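Good news for anyone in Arard who's been meaning to get moving again — the Sonero walking club is back in October! I did the last round and dropped two dress sizes (I still can't quite believe it), so of course I've signed up already.

It runs for 24 weeks this time, with three walks a week, and there are 40 places going.

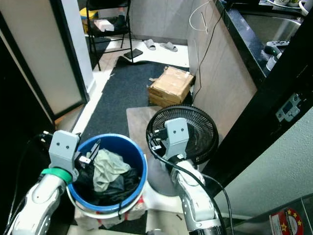 We meet at 7 in the morning by the Tang Street gate, which sounds awful but you do get used to it. Weigh-ins are optional and I skipped most of mine. Mavamex is paying for the hall on rainy days, so it won't cost you a penny. Put your name down at the library desk.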